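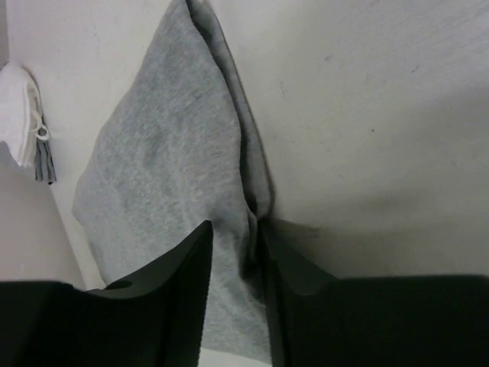 Grey cloth at the gripper, edge doubled over. Read tip 2 before you try it.

When the folding arm goes wrong: laundry table tips

February 14, 2020

Quick one today, the big folding post is still half written. Had a bad week with the arm. Dropped cloths, one torn hem, one very pinched thumb (mine). Ours is an Ekar arm on the long table in the Plerkia workshop but most of this goes for any two-finger gripper doing towels and rags.

1. Stop it first. Always.
Mine jammed on a thick seam and I reached in to tug the cloth out. Arm was only paused. Paused is not off!! It finished the close with my thumb in there. Stop button, then wait for the light to go out, then hands. Nail is still purple.

2. Two layers when you wanted one
Commonest fault by a mile. Edge of the cloth rolls under, fingers come down, you get a fat pinch of both layers and the fold goes skew. Things that help:
- smooth the edge outwards with a flat hand before you start
- lower the grip force a bit, too much just grabs whatever is underneath
- if you see a ridge standing up between the tips, stop and relay the cloth. Dont let it lift and hope.
Soft jersey sort of stuff is worst. Stiff tea towels hardly ever do it.

3. Fault 73
Comes up as "grip lost". Manual says replace the pads. Did that, no change. Was lint. Wipe the tips with a barely damp rag, dry them, start again. I do it every 6 loads now and have had it once since August. Fault 202 is a different thing altogether, thats the wrist over its limit, dont keep clearing it, find out what its pulling against.

4. Clear the table properly
Spare cloths stacked at the side are asking for trouble. One got dragged in by its hanging loop on Tuesday and took the whole pile on the floor. If it isnt being folded it goes somewhere else. Baskets back against the wall, well out of the swing.

5. Lay it flat, then look again
A cloth can look flat from where you're standing and still have one side curling up. Get down level with the table and check the long edges. Curl wants to face away from the fingers if you can manage it. Press it down, count to ten, some of them spring back.
Same goes for cables. Anything black and floppy near the base, tuck it away and clip it. A snagged lead pulled the Drestden unit clean off its bracket last summer, very nasty noise.
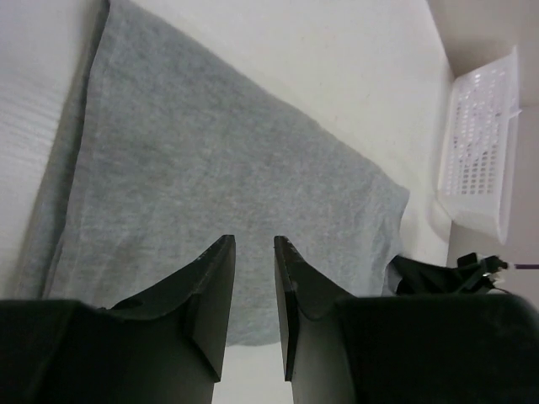

6. Torn hems
Tear starts where the tip catches a loose stitch. Snip the threads first. Anything already frayed, fold by hand, it'll only get worse. Small tears can be zigzagged on the machine, go over twice.

7. Before you walk off
- slow speed for the first cloth, every time, even if it ran fine yesterday
- stop button where you can reach it without leaning over the arm
- no dangly sleeves, no lanyards, hair up
- kids out of the room. Same for the cat

Spare pads: Hjaltested do a pack, part 866, fits ours with a bit of trimming. Ask for the soft ones, the hard ones mark light colours.

Folding post next, if the thumb lets me type.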